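1/ Went to the Fanholm open day because Amber Furnival had a spare ticket and I'd said one too many rude things about robots to turn it down. Notes as I go. Expect grumbling.

2/ Front of house is all Bravier banners and tiny pastries. A man on the stage told us laundry is "a solved problem within reach". I've got a basket at home that would like a word with him.

3/ Best stand by a mile is the small one at the back, Kotari. No music, no screen with a swooping logo. One table, a pair of black grippers held by hand, and a sock. Aoife Moynihan runs it and she does not oversell, which already puts her ahead of the stage.

4/ The idea is that people do the chore with the grippers in their hands, it all gets recorded, and a robot learns from the recordings later. So the clever bit today is a human being. I asked if that was a fair way to put it. She said yes, quite cheerfully.

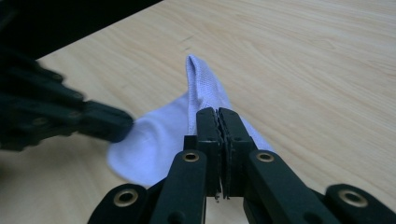
5/ Pinching a fold and lifting it is the easy part, apparently. It's the other hand that gives people trouble. You want it on the flat bit of the sock and it always wants to be somewhere else.

6/ Asked how many goes they need. 3,000 for this one task, says Aoife. They had 91 from visitors when I got there. I make that a lot of open days.

7/ Rónán Ó Súilleabháin from Keane was in the queue ahead of me and wanted to know about fitted sheets. Long silence. "Not this year." Wrote that down, best answer I heard all afternoon.

8/ My turn. You get 2 minutes. The fingers are chunkier than you'd like and you can't feel the cloth at all, you just squeeze and look. I kept coming in too far to one side, half of me over the sock and half over bare table. 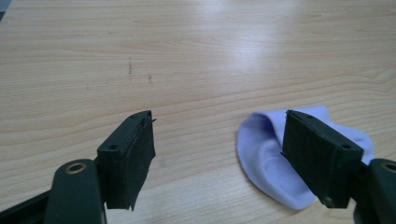
I'm someone who has handled socks daily for decades and I was sweating. Make of that what you will. I did come away with more respect for the people who do this all day than for anyone holding a microphone.

9/ What I'd like to see next time: the robot doing it. On a table, with a sock it hasn't met, and no cuts. Asked Bravier if there'd be a live run before closing and was handed a tote bag.

10/ To be fair to Kotari they never claimed there would be one. Their leaflet says "early work" at the top in big letters. More leaflets should.

11/ Ailbhe Dunne is asking in the replies if it's worth going in February when they run it again. Back corner, yes. Go early, the queue was silly by three. Skip the talk, eat the pastries.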